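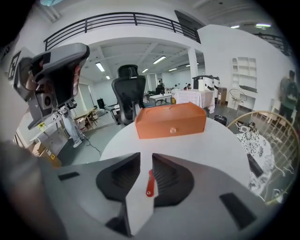

Orange box on the round table, mesh chair behind, rattan chair to the right.

Minutes, shared room working group
4 May 2026

Present: Lahcen Filali (chair), Nawal Helmy, Loubna Benmoussa, Thanasis Stamatopoulos. Marwa Samir came in during item 3, minutes by Nawal.

Last minutes: agreed. One fix, the Siler quote was for shelving, not for chairs. Nawal to correct the copy on the drive.

1. Furniture in the big room

Long one. Lahcen wants the layout settled before October when the Bumberg people start using the room as well. Round white table stays in the middle for now. Thanasis would rather have it against the wall, says people walk into it. Loubna against, if it goes to the wall it turns into a shelf and we never see the top again. Left as is, look again in October.

Black mesh chair: stays with the table. Headrest has worked loose twice, Thanasis tightened it, keeps the key on his own ring. Asked to leave a spare in the kitchen drawer. Will do.

Rattan chair: Marwa's offer (by email) to take it home if not wanted. It is wanted. Loubna sits in it most lunchtimes and said so at some length. Patterned cushion stays with it. Cushion cover to be washed, Loubna. Check lable first.

Request for a second rattan chair to match. Fakirex has one listed, 102 plus delivery. Lahcen not convinced, would sooner have two plain chairs that stack. Nawal to ask Fakirex if delivery is per item or per order. No decision.

2. Orange box

The one with the little drawer. Has been on the round table since the move and everyone has a different idea what it is for. Loubna has been putting pens in the drawer. Thanasis thought it was for keys. Lahcen found a parking receipt and a button in it, button now on the windowsill if it's yours.

Agreed: pens and tape in the drawer, nothing else. No keys. Keys go on the hooks by the door. Box may stay on the table, but gets moved to the side when the table is used for meetings, and put back after.

Thanasis asked if the drawer could have a label. Yes, small one. Thanasis.

3. Cardboard boxes on the floor

The stacked ones. Still there. Lahcen asked who they belong to, long silence. Loubna thinks two are from the Abdelaziz delivery and should of gone back already. Marwa (arrived here) says Abdelaziz will collect flat cardboard but not full boxes, and not without the order number. She has it somewhere.

Agreed:
Marwa to find the order number and phone them.
Thanasis and Loubna to open everything and see what is inside.
Anything useful goes in the cupboard, packing paper kept in one bag, rest flattened.
Nothing new stacked on the floor in the meantime. That includes "just for today".

Yellow stickers: leave on until the boxes have been checked against the list. Marwa thinks they mean something to the carrier, not sure what.

4. Bags and walkways

Bags on the floor between the table and the rattan chair. Nawal tripped on one, no harm done. Loubna says there is nowhere else to put them, fair point. Bench with pegs discussed. Lahcen has measured by the door, 36 inches free once the coat stand goes. Coat stand is hated by all so no objection. Nawal to look for a bench that fits. Until then bags under the table or against the wall, please.

Cables across the floor: same problem. Thanasis to buy floor cable cover, gray so it doesn't shout. Run them along the wall where they'll reach.

5. Money

Furniture budget for the year 4,000. Spent so far 1,832, mostly shelving and the delivery charge we complained about. Marwa asks that receipts come to her the same week, photo is fine, but a readable one please.

Lahcen wants to hold some back for blinds. Loubna wants a rug. Rug versus gray floor discussed, went nowhere. Bring samples if serious.

6. AOB

Kitchen drawer sticks. Thanasis to look.
White walls are marking at chair height, Marwa has half a tin of paint left over, will try a patch behind the door.
Plants: no. Last time was sad.
Loubna asked for a lamp near the rattan chair for the darker months. Everyone fine with it if there is a socket. Loubna to check.

Still open from before: door closer (Lahcen), Siler shelf brackets, two short, (Nawal to chase again).

Next meeting when the boxes are gone. Lahcen to send round dates.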